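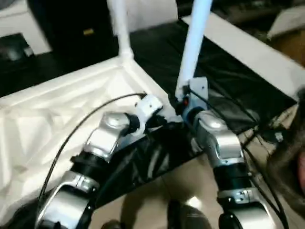
July, bench notebook, chore trials
Started 8:40 a.m.

Carrying on from the last entry. The question on the whiteboard is still the same one: which of the jobs on the list would I hand over today and walk away from. Zlata Bondarchuk wants a yes or no for each job by the end of the month so she can answer Briddale. I keep telling her that most of them are going to be "yes, if", and she keeps telling me that "yes, if" is a no.

The list as it stands:

Wipe a flat counter. Yes, if it is clear.
Load cups in a rack. Yes, for the cups we own.
Fold towels. Slow. Maybe.
Fold shirts. No.
Sort fasteners from a mixed tray. Yes for M5 and up, no for anything smaller.
Hold a pole steady while somebody fastens it. Working on it.
Bag change in a bin. No, and I would like to drop it.
Sweep a shop floor. Bought machines already do this, so I don't see why it is on our list.

Today was the pole job. It is the one I think has a real chance, and it is closer to what the Lerninwood people do all day than anything with towels. They put up light frames and covers, and one person is always standing there holding a tube upright with both hands and doing nothing else. If two arms can be that person, that is a useful thing even if they never learn to fold a shirt.

Setup

Two arms, both coming in from the same side. Blue pole on the right, in the flat bracket. White wrist on the left. No changes to the wrist parts since last time. I did swap the pads in the right bracket for the softer ones Maksymiv sent, because the old ones had gone shiny.

Force limit set low on both sides, same as the towel work. I know this costs us speed. I would sooner have it slow while people are reaching past it.

Planner is the Belier build from last month. I did not take the new one. The release note says contact handling is "improved" and gives no detail, and I don't want two things changing at once.

Run notes

Did 12 runs before lunch. A run is: right arm brings the pole to vertical, left arm braces at the corner, both hold, I tug the top of the pole by hand with the spring scale, both let go on command.

Runs 1 to 4 fine. Boring. The hold is good. Once it has the pole and is not asked to do anything else, it is steadier than I am.

Run 5, left arm stopped short and reported contact. There was no contact that I could find. Restarted, fine.

Run 6, same thing. This time I watched the cable on the left arm as it moved. It swings out wide when the elbow comes up, and if it catches on a rib on the way, it pulls on the wrist enough to trip the limit. So the arm was right that something was pushing on it and wrong about what. Moved the cable over by hand and ran again.

Run 7, good. Run 8, good.

Run 9, I left the cable alone on purpose to see if it would come back. It did. Stopped short in the same spot, near enough.

Runs 10 to 12 with the cable taped back along the lower link. All three good, but the tape lets go if the base joint turns far, so this is not a fix.

I want to write down how much of my morning was cable. A person holding a pole has no cable. Every time somebody shows us a clip of a machine doing the dishes I look for the cables first, and then for the person just out of reach of it who moves them.

Hold test

Pulled sideways at the top of the pole, slow, until the right bracket started to give. The softer pads are better. The pole used to rotate a little in the bracket before anything else moved, and now it doesn't until much later in the pull. I did not write down the number for every pull because the scale kept zeroing itself. Needs a battery. The readings I did get are on the sheet taped inside the back cover.

With a fast pull it is a different story. The right arm gives, as it should at that force limit, and the left arm doesn't know about it. They are two arms doing two jobs that happen to be next to each other. When I hold a pole and somebody bumps it, both of my hands go the same way without my thinking about it. Here the right one goes and the left one stands there. We have talked about linking them and it keeps sliding down the list. I would put it at the top now.

Fabric

Fabric is the part I had no good plan for. On the Lerninwood jobs the cover goes on while the pole is being held, so there is always loose sheet lying over something or getting pulled past somebody's elbows. Black is the worst for us. The depth reading falls apart on the shiny folds, and the planner either sees a hole there or sees a lump that isn't there and plans around it.

Tried two settings:

Treat everything unknown as solid. The arms would hardly move. It took the long way around to reach a place it could have gone to straight, and twice it gave up.

Treat everything unknown as free. Moves well. I kept my hand on the stop the whole time and didn't enjoy it.

What a person does is push the cloth out of the way with a forearm and keep going. You know it is cloth and that it won't mind. There is no setting for "won't mind". Zlata says that one is a research problem and I should leave it out of my answer. I think it is most of the answer. Nearly every house chore has something soft in the way of it.

Afternoon

Asked for two people to do the actual fastening while the arms held, so I could stop being the only judge. One of them did it with no comment and was done quickly. The other kept one hand on the pole the entire time. I asked why and the reply was that it felt rude to let go. I told Zlata this and she said put it in the report. It is a real cost: if the helper doesn't trust the hold, we have saved nobody's hands.

What they both wanted was some way to tell that the arm had a firm grip and was going to stay put. The red indicator light is tiny and neither of them had noticed it. A bigger light, or a sound. I have a buzzer in the drawer somewhere and will try that first.

Also asked for: a way to say "a bit left". At the moment a bit left means I go over to the keyboard and type it. By then the person has pushed the pole over by hand and is holding it there, against the arm. We have a hand-guiding mode. It is turned off during a hold for good reason, but a short nudge that gets accepted and then locked would cover nearly everything they asked for.

Times

I am not going to put down a speed comparison yet. I did time a few and they aren't fair in either direction. The setup for the arms takes most of the time and the hold itself takes none of anybody's attention. A person needs no setup and gets tired. The arms are also parked in one place, and at Lerninwood the next pole is across the yard.

The controller log says more than 2000 contact events for the day. Most of those will be the cable and the fabric. Need to filter before that figure goes to anyone, as it looks alarming by itself.

Where this leaves the pole job

Holding: yes.
Getting to the hold with a clear path: yes, with the cable sorted.
Getting to the hold with cloth in the way: no.
Reacting to a bump: no, not until the arms are linked.
Moving to the next pole: not looked at.

So for Briddale it is "yes, if" again. I would be happy to stand next to it and work. I would not leave it alone with a cover half on.

To do

- Proper cable guide on the left arm, with slack for the full base turn. Ask Maksymiv whether their clip fits our link before I print one.
- Linked arms. Start with position only, leave force for later.
- Battery for the spring scale.
- Buzzer.
- Repeat the fabric runs with a pale matte sheet. If that works it tells us how much is the sensor and how much is the planner.
- Nudge mode - write up what I want it to do before touching the code.
- Belier new build, after the cable guide is on and not before.
- Take "sweep a shop floor" off the list unless Zlata objects.

Both arms parked and powered down 5:15 p.m. Right bracket pads left in. Roll of tape is nearly finished.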